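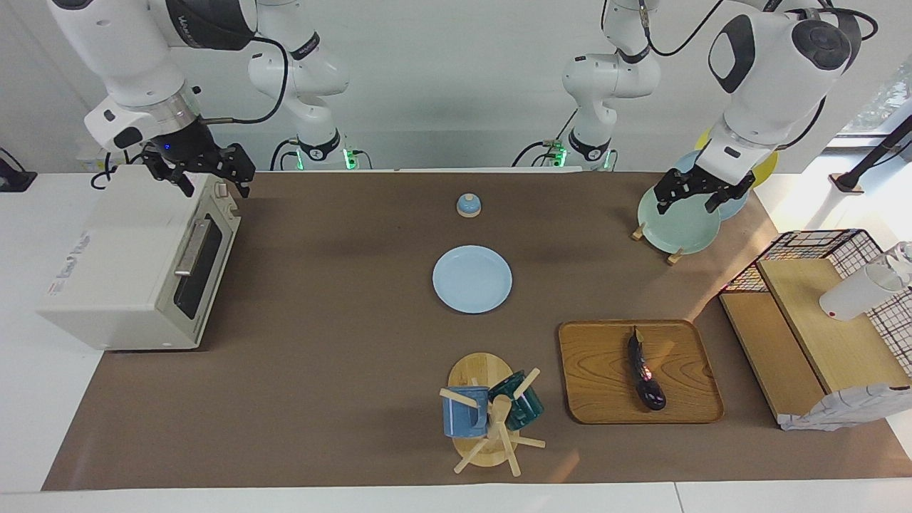
Planning the second bench, one picture at a time

Hi again! I promised Mwanaisha Kariuki I'd put the equipment notes up before we sign anything, so this is a short gallery with the budget talk squeezed in between. We're the kitchen tasks group at Pitivden, and we want a second two-arm bench like the one we already run. Same kind of table, same kind of props, arms from whoever gives us a sane quote (I have two on my desk, one from Foller and one from Rusteo, and they're nothing alike).

The first thing I learned is that the arms eat the whole conversation. Everybody wants to talk about reach and payload, and then the order goes in and there's no line for cables, mounting plates, spare fingers or a table stiff enough to hold it all. Last time we blew through the small-parts money in March and I was paying for cable ties out of my own pocket. So this time small parts get their own line, and I'm asking for 200 dollars a month. Greer Shearer thinks that's high. Greer has never had to order gripper pads in a hurry!

Props are the cheap part and I love shopping for them. I've set aside 236 dollars for the whole kitchen set, and I'd like to buy doubles of anything that can break. Plates in different colors are worth the extra couple of bucks, so the mint green one, the light blue one and the yellow one in the rack would all go on the list again, and so would a mug tree with a blue mug and a green one. The little light-blue pot with the knob on its lid is a keeper too. If you see one like it at a thrift store, grab two and I'll pay you back.

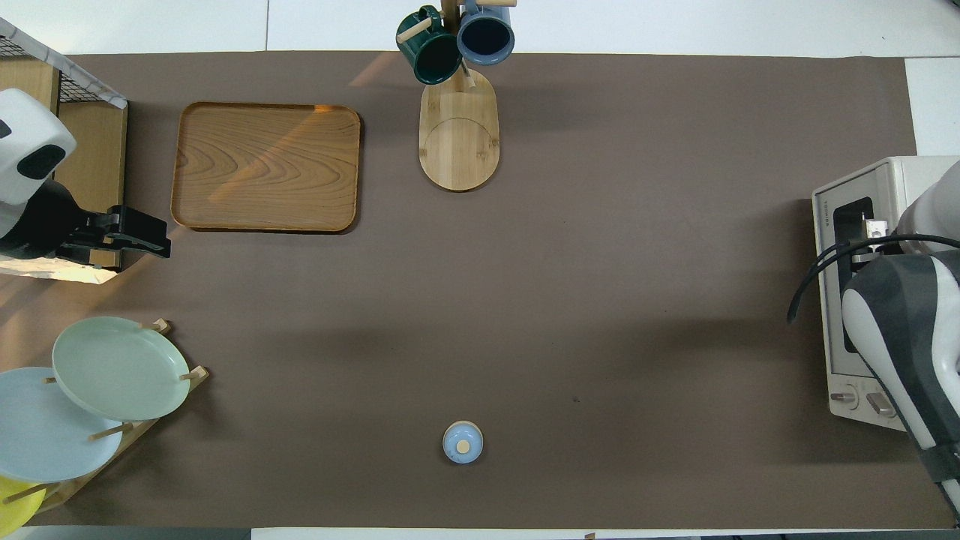
Table size is where I keep changing my mind. Mohamedi quoted us a top that's 70 inches long, and Idrisa Wanyama wants to go shorter so it fits by the door. I'd rather keep the length. With the toaster oven on one side and the plates and shelf on the other, there's still open mat in the middle to work on, and I don't want to lose that. A smaller oven might be a fair trade, but then the handle and knobs are different and we're redoing half our tasks.

Still on my list:

Second quote for the table top (Kheri Makori is calling)
Lead time on the arms, in writing this time
Spare grippers, one per arm
Brown paper or a mat for the surface, I'm fine with either

We have nearly 7 weeks before the money has to be committed. If your group needs something on the new bench, tell me or Mwanaisha Obura before then, and please send a price along with it.

Updated 27 July 2021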